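## Notes from the Dratmont Walking Circle

February is when I start to hear from people who meant to join us in the fall and then didn't, and I want to say right away that you are still welcome, and that you haven't missed the good part. The good part, if you ask me, is the stretch from now until the trees leaf out, when you can see all the way down to the river from the upper path and the mud hasn't quite made up its mind yet.

For anyone new to the list, we meet at 8:15 in the morning at the bottom of Ekström Lane, next to the old feed store, and we walk for as long as people feel like it. Most mornings that means the short loop past the Senow pond and back up by the church. When the weather is kind we carry on over the ridge, which adds a good bit of climbing but pays you back with a bench at the top (the one with the crooked leg – please sit toward the left).

Now, about shoes. I had more letters about shoes this winter than about anything else, and I've enjoyed every one of them, even the very long one about wool. My own feeling hasn't changed much over the years. Wear something you already know and like, with enough tread that you don't go sliding on the boards by the pond, and bring a second pair of socks in a plastic bag. I put off buying new boots for two winters and then bought a pair that were half a size too small, so please don't take me for an expert!
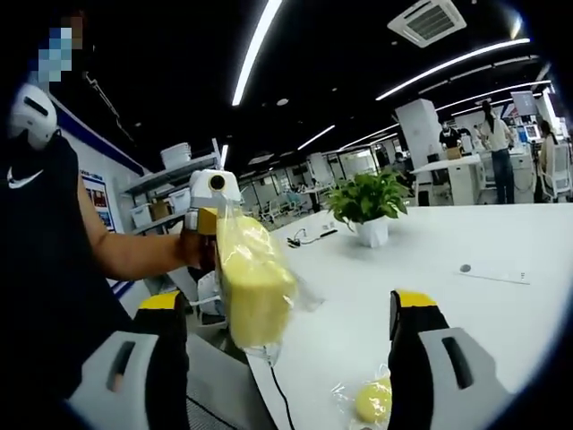 Arvid Nyberg wrote to ask whether we might try a longer outing once the clocks change, and I think it's a lovely idea. He suggests taking the bus out to Prumetti and walking home along the old rail bed, which is flat and wide the whole way and has a café at the halfway point that does a very decent bowl of soup. The bus fare is 4 dollars each way, and of course we'd only need the one way. I've walked that route in spring more times than I can remember, and the stretch where the bank is covered in violets is worth the ride all by itself.

If you'd like to come, send me a note with your name and whether you'd want to do the whole distance or stop at the café and ride back. The café can seat 35 if they open up the side room, and they've asked for a little warning before we all come in out of the cold with our muddy cuffs.

A few of you also asked about the ridge. The signpost up there says 1,664 feet, and my late father-in-law argued with that sign his entire life, but I've always found it close enough for a morning's walk. The steps on the north side are still icy in the shade, so we'll keep to the south path for now and take the long way around by the orchard.

Last of all, somebody left a green knitted hat on the bench by the pond. It's hanging on the hook inside my porch, along with one brown glove that has been there since before Christmas. Come by any time before supper and knock loudly – I'm usually in the back with the radio on.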